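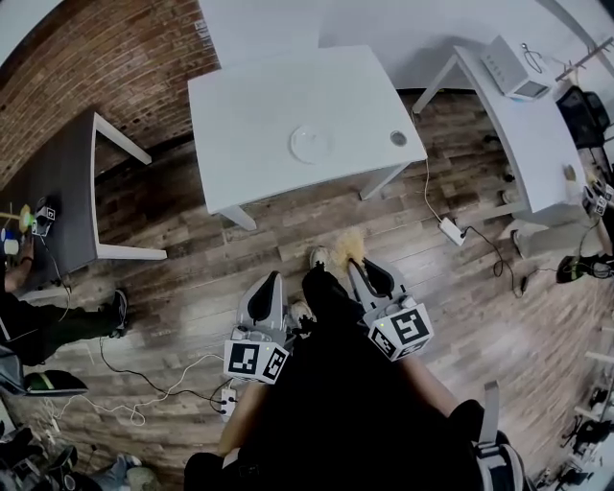
4. Checking your grippers before a comparison run

I do this every time I swap pads on the Lutlow hand-helds, even when I'm in a hurry (especially then, come to think of it).

1. Switch on both grippers and look for the green light on each. My left one is slow to wake up, so give it a moment.

2. Hold them out in front of you, pads pointing down at the floor, and squeeze each trigger all the way, twice. The finger pads should meet along their whole length. If they only touch at the tips, go back to section 3 and reseat them.

3. Turn your wrists slowly and watch the tracking screen. Both marker cubes need to stay locked on. The left and right cubes have different patterns – if the screen shows your hands swapped, you've mixed up the cubes, and yes, I've done it too.

4. Pick up something soft, then something hard and flat like a plate. Do 22 tries with each set of pads and write down the drops as you go.

Note: Nahom likes the Turdale pads for soft stuff and I like the Garcia ones. Try both and make up your own mind!

Caution: Keep your feet clear of the power cords when you step back. Watch the screen only when you're standing still.

Questions about this guide: Deolinda Quintela, Matcombe gripper bench, ext. 102 | Back to top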